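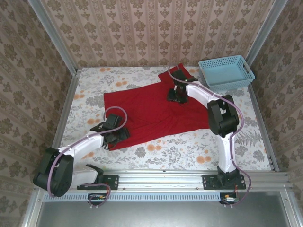 Home | Guides | Spares | Contact
Filed under: Laundry care > Skuvberg steam iron
Last updated: 17/07/2018

4. Filling and first use

1. Unplug the iron and stand it on its heel, then pour in up to 192 ml of tap water, taking your time over it.
2. Plug in, turn the dial to two dots and wait for the light to go out.
3. Let it steam over an old towel for a minute or so, as a new iron can be a little dusty inside.

Note: a faint smell the first time is quite normal.

Caution: never fill the tank while the iron is plugged in, please!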